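This site uses cookies to remember your display settings. Accept | Manage preferences

Print this page | E-mail this page

# Livside Grooved Bars: README and data card

A small collection of notes on long grooved bars, the kind sold for shelving, curtain tracks, drawer slides and a good many things they do badly.

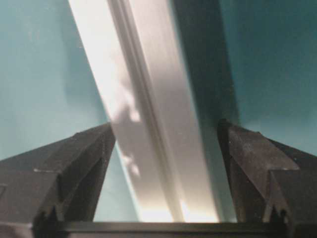
The set started as an attempt to settle what a seller means by "rail," and it hasn't settled it. Genard lists the same sort of part as a rail, a profile and a trim strip, depending on which page you land on. Okeck calls nearly everything a channel. We went with "bar" for the long piece and "groove" for the recess running along it, and we try to leave purpose out unless a listing states one. Material is the other headache: a pale silver-white surface with a satin sheen can be aluminum or it can be plastic, and we don't trust anyone who claims to tell from the shine alone. Such pieces go in as `material: unsure`, and they stay that way until a listing or a person holding the part says otherwise.

## What is in it

- 486 entries, one per bar
- `entries.csv`, the main table
- `listings/`, seller wording copied as found, spelling mistakes included
- `notes/`, free text, uneven in length and temper

The entries come from 2 sources, the Genard and Okeck catalogs. Meredith was supposed to be the third. Its catalog gives overall lengths and very little else, so it was dropped in March.

## Fields

`id` is a plain number. Gaps are deleted duplicates. Please don't fill them.

`seller_name` is whatever the seller calls the part. Treat it as advertising.

`color` uses everyday words: white, silver, gray, black, other. "Champagne," "arctic" and "moon" were all mapped to one of these, with the original kept in `listings/`.

`groove` is yes, no or unsure. It covers a lengthwise recess only. A row of slots doesn't count, and neither does a scratch, although two early entries had to be fixed on that point.

`groove_count` is blank unless every face is accounted for. One groove on one face tells you nothing about the back.

`finish` is shiny, satin, matte or unsure. This is the weakest column in the table. Light on a pale face can wash out to white in one spot and go gray and blotchy a little farther along, and a person in a hurry will record that as two finishes, or as dirt. We no longer accept "stained" or "smudged" without someone wiping the part first.

`material` is aluminum, steel, plastic, wood or unsure. Unsure is a perfectly good answer and we wish it were used more.

`use` is the seller's stated use. It has not been tested. If a listing promises that a bar will carry a shelf of books, all we know is that somebody typed it.

## How entries were checked

Each entry was read twice against the listing. A batch of 30 was then redone from scratch, without looking at the first answers. Color held up well. Groove mostly held up. Finish came back different for 7 of them, a poor result, and we have not found a wording of the instructions that fixes it. An earlier version of this card described the finish column as "reliable." That word has been removed.

## Please don't use it for

Load ratings, fit between brands, or price comparison. Two bars with matching entries may not accept the same bracket. Groove width isn't recorded anywhere, in spite of repeated requests, as the sellers measure it in different places and don't say where.

We would also be wary of training anything to guess material from this table. The labels lean on seller wording, and seller wording is the problem we started with.

## Known problems

- Black bars are thin on the ground.
- Some wood trim got in under `material: plastic` and we have probably missed a few.
- "Off-white" was mapped to white at first and to other later on. Both are still in there.
- Okeck changes part names without changing part numbers.

## Changes

August 22, 2022: finish definitions rewritten, `groove_count` added, duplicate entries removed.

Corrections are welcome if they say where the information came from. "Obviously aluminum" will be sent back.

Contact Livside | Copyright Livside | Back to top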